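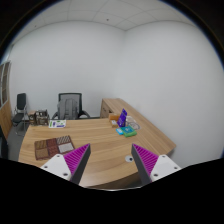 Figure 7-1. Fingers open at the desk, with the patterned square lying flat to the left.

Manuals > Clarkura Hand Gripper > 7 Teaching by Hand > 7.2 Recording a Folding Task

7.2 Recording a Folding Task

This section covers demonstrations with flat, flexible items such as cloths, mats and towels. The operator holds the gripper and performs the task at normal working height. Complete the calibration in 7.1 first. For tasks taught by remote control, go to section 8.

7.2.1 Preparing the work surface

1. Choose a desk or table with a clear area at least 700 mm wide in front of the operator. Small items may stay at the back and sides, provided the fingers do not touch them during the task.

2. Lay the item flat within reach of both fingers. Turn it so that the first edge to be lifted can be approached without crossing the wrist.

3. Switch on the room lights and leave them unchanged until the session is closed.

4. Open Cullance on the recording computer and create a session. Enter the task name, the item name and the operator's initials.

Note: Use one session per item. If the item is exchanged for one of a different size or thickness, close the session and create another.

7.2.2 Checking the fingers

1. Squeeze the trigger fully and release it. Both fingers must travel smoothly and return to the open stop.

2. Inspect the ribbed pads. Remove lint with a dry brush. Replace any pad that has a torn rib (part 2745, supplied in pairs).

3. Hold the gripper above the desk with the fingers open and look at the live view. Both fingers must be visible, and the item must lie between or just beyond them.

CAUTION: Do not clean the pads with alcohol or other solvents. The pads harden and lose grip on fabric.
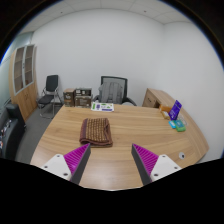
7.2.3 Recording a demonstration

1. Start with the fingers fully open and clear of the item. Hold still until the Cullance status bar turns green.

2. Move to the first edge. Approach at a low angle so that one finger passes under the fabric and the other comes down on top.

3. Close the fingers until the edge is held – do not squeeze past the point of contact. Lift, carry the edge across, and lower it before opening.

4. Repeat for each remaining fold. On thick bundles the layers tend to slide over each other when the trigger is pulled quickly. Close slowly, and keep the palm of the gripper level with the desk while the pads take up the load. 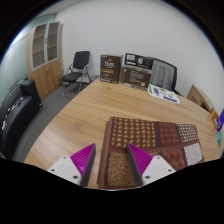
If the layers still slide, open the fingers, back away by a hand's width and approach again from the same side. There is no need to stop the recording. A corrected grasp is useful training data and should be kept, but mark it with the Retry key so that it can be sorted later.

5. Release the item, withdraw, and hold still again. Press Stop.

6. Return the item to a flat starting position. Shift or turn it slightly before the next take.

Record at least 36 takes per item. Rest for 10 minutes when half of them are done, as tired operators shorten the lift and drag the fabric.

CAUTION: Keep the free hand out of the work area while recording. Takes in which the item is held or smoothed by hand are rejected at import.

7.2.4 Handling with the item lifted

Some tasks require the item to be raised clear of the surface. Fabric close to the lens can hide much of the desk. This is acceptable for short periods, provided part of the room behind the desk stays in view. The tracker loses position when the view is mostly covered, and Cullance then shows a yellow bar.

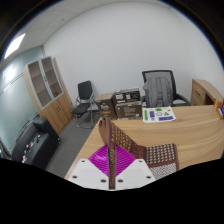 Figure 7-2. Brown dotted surfaces close to the lens. The desk and the room remain in view.

If the yellow bar appears, lower the gripper slowly toward the desk. If it does not clear, press Stop and discard the take.

7.2.5 Closing the session

1. Play back the first and last takes at full speed.

2. Select Close Session and wait for the copy to finish before unplugging the gripper.

3. Send the session to the Brekent import folder. Import errors are listed in Appendix C.

Section revised 28 Apr 2025. Text: Cadi Powell. Technical check: Arlo Ridgeway.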